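Graleck Building Users' Group
Minutes of the January meeting

Convened 9:00 a.m., second-floor conference room. Chair: Emiko Kobori. Minutes: Selim Akyol.

1. Previous minutes
Approved with one correction. Under item 4, "return duct" should read "supply duct."

2. Matters arising
The door closer on the east stair has been adjusted. The request for additional bicycle parking was forwarded to Radia as managing agent. No reply has been received. Carried forward.

3. Ventilation, second and third floors
E. Kobori presented the Keskin survey report. Supply air on the third floor is below the design value at the far end of the run. The report attributes this to a damper left partly closed after the ceiling work and to overdue filter changes. The second floor is within tolerance apart from the copy room.

Keskin recommends rebalancing both floors after the filters are replaced. The quotation is $2,532, excluding filters. Members asked whether the work could be done outside office hours. S. Akyol to ask Keskin for a revised price on that basis.

It was agreed that portable fans may stay in use until rebalancing is complete. Fans are to be kept clear of walkways and switched off when a room is vacated. Extension cords are not to be connected in series.

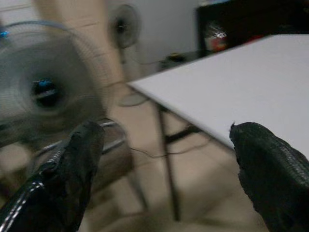 Page 3

4. Water charges
The last quarterly bill was higher than the one before it by $291. Radia has confirmed that the meter reading was taken and not estimated. Tenants are asked to report running toilets and dripping faucets through the Gradudine request form. Verbal reports to the front desk are not logged. E. Kobori to obtain the overnight readings for the next meeting.

5. Gradudine request form
Several tenants reported that closed requests disappear from their list and cannot be searched. Radia has stated that closed items are kept and can be exported on demand. The group asked for a read-only view. S. Akyol to submit the request in writing.

6. Loading area
Pallets continue to be left against the fire door. The notice will be reissued to all tenants. Moved that Radia be authorized to remove unattended pallets at the tenant's expense. Seconded and carried, one abstention.

7. Other business
The lobby directory contains outdated suite numbers. Corrections to S. Akyol by email before the next meeting.

Adjourned 10:20 a.m.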